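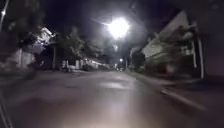
Our street was relit in November, and I have been against the new lamps ever since. I want to set out why in a calm way, as the last time I wrote about it in the residents' newsletter I was accused of wanting people to break their ankles. I don't. I walk home along a road like this most evenings and I would like to see where I am putting my feet. But a very bright white light hung high over the road, with the trees beside it left nearly black, is a poor way of helping anybody see. The asphalt gets a pale patch in the middle and goes dark towards the sides, and the sides are where I walk.

The old lamps were orange and fairly weak. They buzzed in damp weather and one of them, outside the Parnum bakery, went on and off all through one winter. I am not sentimental about them. They used a lot of electricity and the parts had become hard to get. When the council said it would replace them I was in favour, and I signed the sheet that Po-yen Wei brought round. What I thought I was signing for was the same amount of light for less money. What we got was a good deal more light for less money, and the letter that came with it treated the extra as a present.

Jui-lin Chu, who lives opposite me, had to buy new curtains. Her bedroom is at the front on the first floor, level with the lamp head. She paid 222 for blackout lining and fitting, and she still gets a white line down the wall where the two curtains meet. She rang the council and was told that a shield could be fitted to the back of the lamp if she filled in a form. She filled in the form. She was then told that shields were fitted in batches, and that the batch had to have 10 requests in it before anyone would be sent out with a ladder. I don't blame the person on the phone for this. It is still a strange way to deal with someone who can't sleep.

The usual reply is that bright streets are safe streets. I think this is half true and gets repeated as if it were completely true. A street with no light at all is unpleasant and I wouldn't choose to walk down one. But going from some light to plenty of light is a different step from going from none to some, and I have not been shown that it does the same good. Your eyes set themselves by the brightest thing in view. If that is a bare white lamp, everything under the trees goes darker than it was before. Anyone standing by a garden wall beneath a thick tree is harder to see now than under the old orange lamps, at least for me, and I am sixty-one and have had my eyes tested this year.

Drivers have told me the same thing from the other direction. Wen-hsiung Tai drove a delivery van for Lurnon for most of his working life and did nearly all of it at night. His complaint is with the spacing. You come out of one bright pool, cross a dull stretch, and go into the next pool, and your eyes never settle. He says he would take a dimmer road that was the same all the way along over a bright one in patches. He also dislikes the shine they put on the tarmac, which he says hides the paint. I had not thought about that before he said it, and now I notice it whenever I am in the passenger seat.

Then there are the trees. Everyone likes street trees, me included, and our road would be a miserable place in summer without them. But trees and lamps were planned by different people at different times and it shows. The trees have grown up to the height of the lamps and in several places past it. For half the year the light goes into the top of the leaves and stops there. The answer we were given was a stronger lamp. A lower post, set on the pavement side of the trunk, would put the light on the slabs where people walk. Kao Road has posts like that, left over from when it was a private estate, and they are the only ones in the district I would copy. They come to a little above the height of a front door. You can read a house number by them and they don't get into the bedrooms.

I know low posts cost more. You need more of them and each one has to be dug in and wired. When I asked for a figure I was quoted 1344 for each new post, with the digging included, and I was told that this ended the matter. I don't think it does. It would be money spent once, on posts that would stand for decades. It could also be done a piece at a time, starting with the stretches where the trees are thickest and leaving the open end near the shops as it is. The shops don't mind the brightness. Hiu-tung Fu at the chemist's told me she likes it, and for her stretch of the road she may well be right.

There is a cheaper thing that could be done this year, and that is to turn the lamps down late at night. They are able to do it. The maker of ours, Dukano, says so in the leaflet that was pushed through our doors – the lamps can be set to drop at a fixed hour and come back up before dawn. They were never set. Someone chose full strength from dusk to sunrise, or more likely no one chose and that was how they came out of the box. By one in the morning our road has a few people on it, most of them walking home from the late bus, and half the light would do them perfectly well.

A petition on the dimming went in this summer with 327 names. Jui-lin Hung collected a good share of those by standing outside the station two evenings running, and found that most people were happy to sign once they understood we were not asking for the lamps to be switched off. We are still waiting for a proper answer. The acknowledgement said that lighting levels would be looked at "as part of the wider programme", with no date given.

I would ask whoever does the looking to come here after dark and do it on foot. Walk on the left going down the hill, close to the wall, under the trees. Then stand in Mrs Chu's front bedroom for a minute with the curtains open. She has said she is happy to let people in as long as they ring first.

6 Sep 2025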